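A Robot in the Garden: What We Learned at Open Day

Every July, the Nisteo robot lab opens its doors for a day so that families can see what goes on inside. This page is for children who came to the open day, and for children who could not come but want to know how a robot learns to use its hands. Words in capital letters are explained at the end.

What is a practice garden?

The demonstration that most visitors asked about is called the Karico garden. It is a garden that exists only inside a computer. The grass does not grow, the wind does not blow and you cannot walk into it. It was drawn by a computer program, a lot like the places you see in a video game.

A place like this is called a SIMULATION. The program keeps track of where everything is and how it moves. If something is let go in the air, the program works out how it should fall. If a hand bumps into a bench, the program works out what should happen to the bench and to the hand.

At the open day, the garden was shown on a large screen at the front of the room. Visitors sat on the floor in front of it. Elvia Figueroa, who is in charge of the garden demonstration, stood at the side and answered questions.

Why not use a real garden?

The lab does have real robots, and one of them was in the next room behind a clear wall. But a real robot is heavy and slow to repair. If it swings an arm the wrong way, it can break a finger, a flowerpot or a window. Then everybody has to wait.

In a simulation, nothing real gets broken. If the robot drops what it is holding, the program can put everything back where it started and the robot can try again. It can do this at night when the people have gone home. In the week before the open day, the Karico robot did 500 tries at picking things up. A person would get very tired of that.
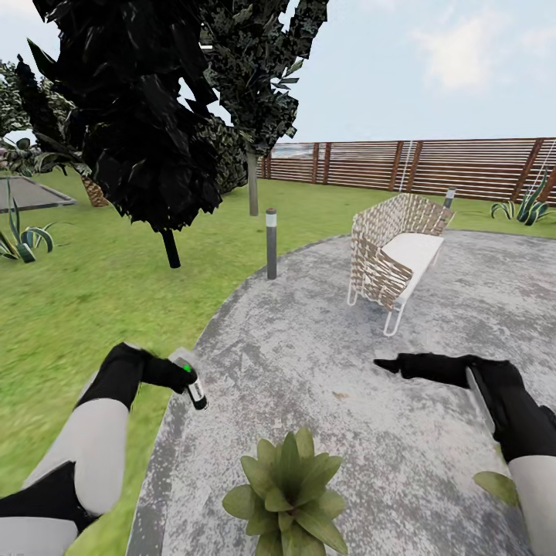
Elvia explained that the robot's hands are the hardest part to get right. Think about your own hand. When you pick up a cup, you do not tell each finger what to do. You have been picking things up since you were a baby, and your brain does most of the job without asking you. A robot has to be given instructions for every joint, or it has to learn them by practicing.

There are several questions that a robot has to answer before it can pick something up:

Where is the object?
How big is it, and what shape?
Which way is it pointing?
How far apart should the fingers be?
How hard should they squeeze?

If the fingers squeeze too little, the object slips. If they squeeze too much, a soft object gets crushed. An egg needs a different squeeze from a stone, and a full can needs a different squeeze from an empty one.

Seeing without eyes

A robot does not have eyes, but it can have cameras. The Karico robot does not use only one. It has a camera that looks out over its arms, in the way that you look down over yours when you are sitting at a desk. It also has cameras lower down, close to the hands.

In a simulation the cameras are not real either. The program works out what a camera would see if it were in that spot, and draws it. The robot gets its pictures from the program and uses them to decide what to do next.

One girl asked why the robot needs to practice with a bench and trees around it, if all it is doing is using its hands. Elvia said this was a good question. A robot that has only ever seen a plain white room may get confused when it goes outdoors. Shadows, leaves and fences can all look like something it is supposed to pick up. A garden gives it plenty of other things to look at, so it has to learn which ones to leave alone.

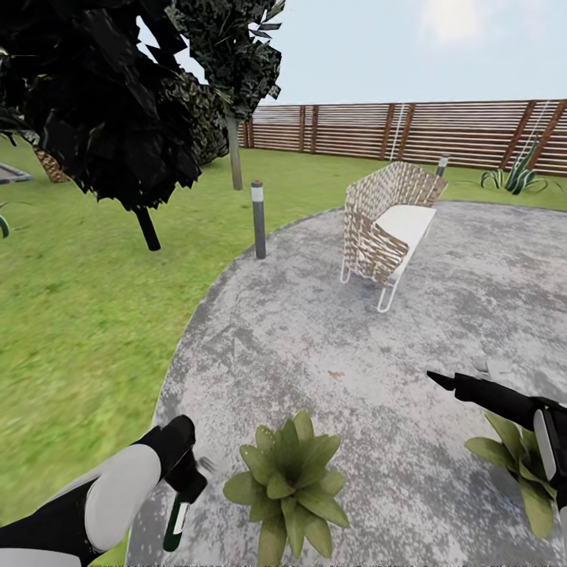 Two robot arms over the patio, with a woven bench and garden lights behind them.

What happens in one try

Each try goes in the same order.

First, the program sets out the garden. It may move things a little from one try to the next, so that the robot cannot simply remember where everything was.

Next, the robot looks. Its cameras send pictures to the part of the program that makes decisions. People call this part the CONTROLLER.

Then the controller sends instructions to the arms. The arms do not move all in one go. They move a tiny bit, the cameras look again, and the arms move another tiny bit. This happens so quickly that it looks like one smooth movement.

Last, the program checks how the try went and writes down a score. The robot uses its scores to find out which movements are worth doing again.

You can try something like this at home. Put a spoon on a table, close your eyes and pick it up. Now do it again, but open your eyes for just a moment before you reach. Most people find the second way much easier. Then try it with your eyes open the whole time, and notice how often your hand changes direction by a small amount on the way to the spoon.

Round things are tricky

The children at the open day were asked to guess which shapes would be hard for a robot to hold. Many of them guessed long, thin things such as pencils. Pencils can be difficult, but round things have a problem of their own.

A box has flat sides. A flat finger can press against a flat side and touch a lot of it at once. A ball has no flat sides, so a stiff, flat finger touches it in only a small spot. If the fingers are not across from each other, the ball can roll or pop out to one side. You may have felt this happen with a wet bar of soap or a grape.

A close camera helps with this. From far away, a ball is a small dot of color, and it is hard to tell how near the fingers are to it. From close up it fills a large part of the picture, and a small movement is easy to notice.

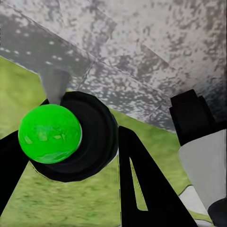 A bright green ball close to the robot's black gripper, with the ground at a slant.

If you tilt your head to one side, the room seems to lean, but you know that the room has stayed where it is. The controller has to work that out too. The program tells it how each joint of the arm is bent, and from that it can tell which way the camera is pointing. Without this, it might decide that the whole garden had tipped over.

From the screen to the real world

After a robot has done well in the simulation, the people at the lab let a real robot try the same job. The real robot at the open day is named Ranier. It works behind the clear wall, and there is a large red button on each side of the room that makes it stop right away. Anybody who works there is allowed to press it.

Real things are messier than computer things. Real grass can be wet. Sunlight changes during the day. A real finger may be a tiny bit bent. Because of this, a robot that does well on the screen will often do worse at first in the real world. Then the people look at what went wrong, change the simulation to make it more like real life, and start the practice over.

Questions visitors asked

Is the robot thinking?
It does a lot of math very quickly. It does not think about lunch or feel bored the way you do.

Does the robot know it is in a pretend garden?
No. It gets pictures and numbers, and it sends back instructions.

Who makes the garden?
People do. One group draws the plants, the fence and the furniture. Another group writes the rules for how things fall, roll and bump.

What will robots like this be used for?
The lab hopes they will help with jobs such as tidying up outdoors and carrying things for people who find it hard to bend down.

Can a child learn to do this work?
Yes. Elvia started with a kit that had one motor in it. Math and art classes are both useful, and so is taking old machines apart, as long as they are unplugged and a grown-up says it is all right.

Words to know

CONTROLLER: the part of a program that decides how a robot should move.
GRIPPER: the part at the end of a robot arm that holds things. Some grippers look like hands and some do not.
JOINT: a place where an arm can bend or turn. Your elbow is a joint.
SIMULATION: a pretend place inside a computer that follows rules, so that people and robots can practice in it.

Coming to the next open day

The lab is on Langlois Street, at number 122. Doors open at 2 in the afternoon and close at 5. Children need to bring a grown-up. The garden demonstration is in the big room on the ground floor, and there is space at the front for wheelchairs. Bring your questions on a piece of paper if you like – there is a box for them by the door.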